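How to Set Up a Hot Pot Dinner at Home

Hot pot is an easy meal for a group. You do the cutting and the setting out, and people cook their own food at the table. The first time takes some planning, mostly to do with heat and table space.

What you need

One wide, shallow pot
A portable burner or induction plate
A small sauce bowl for each person
Two sets of chopsticks or tongs, one for raw food and one for eating
A slotted spoon or small strainer

Set the burner on a flat surface where the cord won't cross anyone's lap. If you use a gas burner, open a window. An 1,800-watt induction plate should have an outlet to itself, so plug the rice cooker in somewhere else.

Make the broth

Start with two quarts of chicken or vegetable stock. Add four slices of ginger, three scallions cut in half and a handful of dried mushrooms. Simmer for 30 minutes on the kitchen stove and carry it to the table once everyone is seated. Keep a second pot of plain stock warm for topping up.

Cut the food

Slice beef or lamb as thin as you can. Forty minutes in the freezer firms it up enough to cut cleanly. Allow 200 grams of meat per person, less if you have plenty of tofu and noodles. Cut potatoes and daikon a quarter inch thick. Leave leafy greens whole. Raw meat goes on its own plates.

Set out the dips

Sesame paste thinned with warm water is the usual base. Put out soy sauce, black vinegar, chopped garlic, cilantro and chili oil, and let people mix their own. Dry dips work too. A spoonful of chili seasoning in a small dish clings well to meat straight out of the broth.

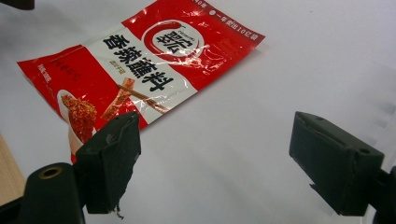 Felista Lukumay wrote in to say that she puts the dry seasoning out in two dishes, one straight and one cut by half with ground roasted peanuts, and that the peanut one always needs refilling first. Use unsalted peanuts if you try it. Most packet seasonings have plenty of salt already.

Cook in order

Bring the broth to a steady boil. Root vegetables go in first and need eight to ten minutes. Add tofu and mushrooms next. Thin meat cooks in under a minute, but check that no pink is left. After adding raw meat, wait for the broth to boil again before anyone takes food out. Greens need 30 seconds. Noodles go in last, when the broth has the most flavor.

Skim the foam every so often and top up when the level drops by an inch.

Leftovers

Strain the broth, cool it quickly in a shallow pan and refrigerate it within two hours. Use it the next day for soup, and boil it well before serving. Throw out any raw meat that sat on the table through dinner.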